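How to write house rules for a shared robot arm

We keep one arm at the Jarnendale workshop and lend its sister to Stuvthorpe. Between the two sites we once had 482 lines of safety rules, which everybody signed and nobody could quote. The version now on the wall has six, and people have been caught reading it.

Step 1. Start with the real standards

Your house rules sit underneath the law, the maker's manual and your risk assessment. They don't replace any of them. If a rule of yours disagrees with the manual, cross yours out, however fond of it you are.

Step 2. Write for the person with a hand on the stop button

"Operatives shall ensure due regard" tells a person nothing. "Stop the arm before you reach in" can be shouted across a room. Read each rule aloud and bin the ones you can't get through in one breath.

Step 3. Settle the work area

Put the tray down first, then teach the positions, then leave the tray alone. Our rule reads: "If you nudge it, say so, and run the first pass at slow speed." We use 80 mm per second for that pass. It is very dull to watch. Check the rim in the wrist camera view before the fingers go down, and look twice if your fingers are clear plastic, as they are easy to lose against a pale surface.
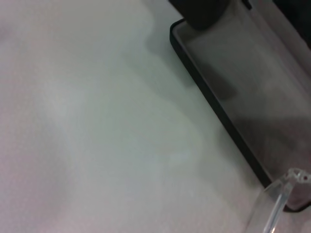
Step 4. Say who may change what

Anyone trained may run a saved program. Changing speeds or limits needs a second person, who must look at the screen and not merely be in the building. Write the change in the log. The Fagundes form is fine for this once you ignore its back page.

Step 5. Put a review date on it

Ours went up on 24 February 2018 and comes down every February for a going-over. Wirkley laminated theirs, and have been correcting it with a marker pen ever since.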